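The "two-minute rule" is back, this time in a paid app called Kirkeo, and three of you have written in to ask whether it's worth the money. The idea is simple enough. If a job takes less than two minutes, you do it at once instead of writing it down. Kirkeo adds a countdown, a weekly score and a cheerful noise when you beat the clock.

I used it through most of June and I'm not convinced. My trouble is with the word "takes". Replying to a short email takes two minutes if you leave out finding the email, reading the one above it, and remembering what you were doing before. None of that shows up in the score. By the end of my second week the app told me I had cleared 208 small jobs, and I still hadn't started the spring accounts - they were the reason I signed up.

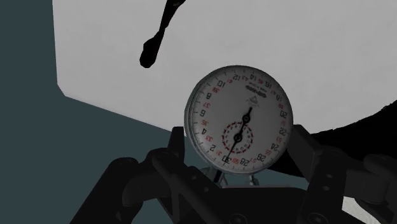 **Boyang Tan**
*Contributing editor, work and habits*

The makers say that people who time their tasks get more done. Perhaps they do. I'd like to know who was asked, and what counted as done. The page that makes this claim links to another page on the same site, and that one links to a sign-up form.

I also tried Cluretti, which works in blocks of 17 minutes. Why 17? The help pages say it "matches natural attention", and leave it there. My attention didn't seem to match anything. Some mornings I was glad of the bell, and on others it went off halfway through a sentence and I lost the sentence.

A reader in the Tendik office tells me her whole team uses timers and swears by them. Fair enough. I did ask what they had used before, and the answer was nothing at all, so I suspect a paper list and a quiet hour would have done them just as much good - and a paper list doesn't renew itself every month.

If you still want to try it, a kitchen timer or the clock on your phone will do the same job for free. Give it a week on one kind of task, and write down what you finished, leaving out how quick you felt. Kirkeo's free trial lasts 7 days and then charges you, so put the end date in your diary before you begin.

Next month I'll be looking at Du, the shared calendar that promises fewer meetings. I have already been invited to two meetings about it.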